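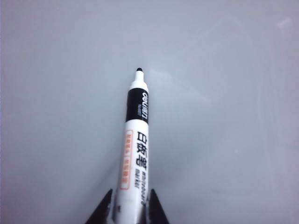
Whiteboards and markers: what changes this month

The mobile whiteboards on the office floor get used by nearly every group at Molness, and they are starting to show it. Following the questions sent in after the July floor meeting, these are the arrangements for markers, cleaning and booking. They apply from 17/10/2022.

Markers are now kept in the supply cabinet by the copier, in the top drawer. We have moved to one kind for the whole floor, black only for the time being, with the words "whiteboard marker" on the barrel. Please check for those words before you write. Two boards were marked with permanent ink over the summer, and one of them had to go back to Trerkton to be resurfaced. The order was for 200 markers and should last until spring. Take one or two at a time and put the cap back on until it clicks. A marker that has gone faint should go in the gray tub under the cabinet, not back in the drawer. Red and blue will be added if enough people ask.

Cleaning has been the main complaint. A dry eraser takes off fresh ink but leaves a gray haze if the writing has been there for several days. For that you need the spray and a microfiber cloth, both on the shelf next to the cabinet. Spray the cloth, wipe from top to bottom, and finish with a dry cloth. Paper towels leave lint and can scratch the glossy finish over time. The frame and the legs can be wiped with the same cloth.

If you want a board's contents kept overnight, write KEEP and your initials in the upper corner. Anything else may be wiped after 7 in the evening.

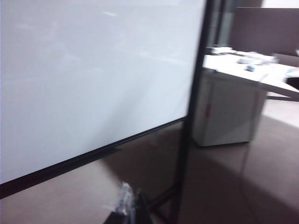 Chie Morikawa wrote in to say that the boards are also hard to read from the desks by the windows in the afternoon, when the surface throws the light back, and asked whether they could be parked at an angle. They can. Turning the board a little toward the inner wall usually helps, and so does moving it out from under the ceiling lights. Lock the casters again when you have found a good spot. Please keep the feet of the stand out of the walkway, and put any plastic wrap or other packing in the recycling room the same day.

The wall board in the Steinarsdóttir room is fixed and can't be turned, but the blinds in there now close fully.

A replacement board costs more than 400 dollars with the stand, so a few minutes with a cloth is time well spent.

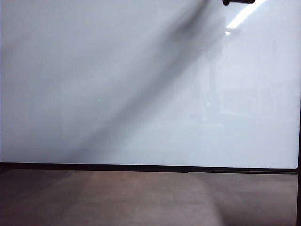 Booking a board

Boards can be reserved through Grivus, under Equipment, in the same way as the meeting rooms. The limit is 18 hours in any one week per group. Wipe the board down before the next booking starts, and leave it where the next group can find it. Broken casters or loose frames should be reported on the same page, under Repairs.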